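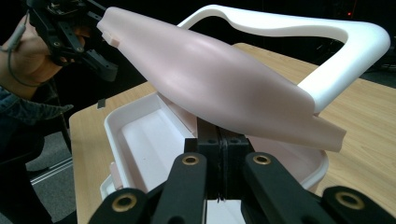 Égouttoir de table Tollier : notre avis après deux mois

Par Malsha Jayasinghe

On trouve beaucoup d'égouttoirs pour la vaisselle et très peu pour tout ce qui est mou : couvercles extensibles, sachets réutilisables, moules, bavoirs, gourdes souples. Chez nous, ces objets finissaient sur un torchon, à côté de l'évier, et restaient humides dans les plis. J'ai acheté l'égouttoir Tollier en mai, au prix de 40 euros, sur le site de Bepari. Il sert tous les jours depuis.

Ce que contient la boîte

L'ensemble se compose d'un plateau blanc en plastique, rectangulaire, peu profond, à coins arrondis, et d'un arceau blanc en forme de U dont la barre supérieure est ondulée. Une notice d'une page est jointe, en quatre langues. La version française est lisible, sauf le paragraphe sur l'entretien, qui parle de « laver avec tissu gentil ».

L'arceau pèse 268 grammes et le plateau 302 grammes, pesés sur ma balance de cuisine. La fiche de Bepari annonce un poids total supérieur, sans doute avec l'emballage.

Montage

Il n'y a pas d'outil à prévoir. On pose le plateau à plat, on engage les pieds de l'arceau et on appuie jusqu'au clic. Le premier côté est venu tout de suite. Pour le second, j'ai dû m'y reprendre plusieurs fois, et Rezaul a fini par le faire en appuyant de tout son poids. Le démontage est plus facile, à condition de tirer bien droit.

À l'usage

Le principe est simple : on pose la pièce souple contre l'arceau ou à cheval dessus, et l'eau tombe dans le plateau. Pour les grands couvercles et les moules roses que nous utilisons le plus, cela fonctionne bien. Les objets larges au milieu et étroits à un bout tiennent mieux si l'on met le côté étroit vers le bas. Les sachets se retournent sur l'un des creux de la barre ondulée et restent ouverts, donc l'intérieur sèche.

Les petites pièces, elles, vont directement dans le plateau. Un bouchon ou un joint s'appuie contre la paroi et ne roule pas. Il baigne en revanche dans l'eau si l'on oublie de vider, et c'est mon principal reproche : le fond est plat, sans rainure ni bec verseur. Il faut tout enlever, puis incliner le plateau au-dessus de l'évier. Le modèle concurrent de Gravimia, que ma sœur possède, a une grille amovible qui règle la question. Il est aussi plus haut et ne passe pas sous ses placards.

Le temps de séchage dépend beaucoup de la pièce. Un couvercle lavé le soir est sec au petit déjeuner. Un sachet épais demande une nuit et une partie de la matinée, surtout dans les angles. J'ai pris l'habitude de secouer chaque objet avant de le poser, et le plateau se remplit moins vite.

Stabilité

Vide, l'égouttoir ne bouge pas. Chargé d'un seul côté avec un moule lourd, l'arceau penche un peu et j'ai vu le plateau se soulever une fois. Il suffit de répartir. Sur notre table en bois clair, il glisse quand on le pousse du coude, le dessous n'ayant pas de patins. J'ai collé quatre pastilles antidérapantes achetées chez Cimar et le problème est réglé — mais à ce prix, elles auraient pu être fournies.

Entretien

Le blanc est salissant. Au bout de trois semaines, une trace de calcaire s'était formée dans le fond, partie avec du vinaigre blanc et une éponge douce. La sauce tomate a laissé une auréole orangée près d'un coin, qui s'est atténuée sans disparaître tout à fait. Je déconseille le côté vert de l'éponge : l'arceau est brillant et se raye, j'en ai fait l'expérience à la première vaisselle.

Le plateau passe au lave-vaisselle d'après la notice. L'arceau aussi, mais il prend toute une rangée du panier supérieur, et je le lave à la main.

Points positifs

Convient aux objets souples que les égouttoirs classiques tiennent mal
Parois assez hautes pour que l'eau ne déborde pas sur la table
Se démonte et se range à plat
Montage sans outil

Points négatifs

Pas d'évacuation ni de grille au fond
Pas de patins sous le plateau
Blanc qui se tache, finition brillante qui se raye
Second côté de l'arceau dur à clipser

Faut-il l'acheter ?

Si vous lavez un sachet par semaine, un torchon suffit. Pour une famille qui utilise des couvercles et des moules souples tous les jours, l'achat se défend. Je lui donne 3,5 sur 5. Avec une grille, j'aurais mis un point de plus. Tollier vend le plateau seul comme pièce de rechange, mais pas l'arceau ; j'ai posé la question au service client et j'attends la réponse.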